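Menos trofeos y más horas de taller

El club de robótica del instituto Arellano cerró el curso en junio con 24 alumnos y sin copa. En la final de Pirkuvano quedamos undécimos, y en el claustro se habló de dejar la competición. Yo dejaría antes el calendario que nos impone.

Empujar bloques de colores sobre una tabla con una varilla parece poca cosa. Obliga a pensar en el contacto, el ángulo y el error.

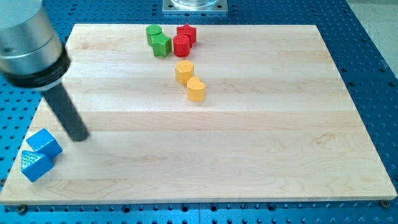 Lo que pido para el próximo curso

Una sola competición al año y los 305 euros de la segunda inscripción para material. También el taller abierto los viernes por la tarde, aunque no haya torneo a la vista.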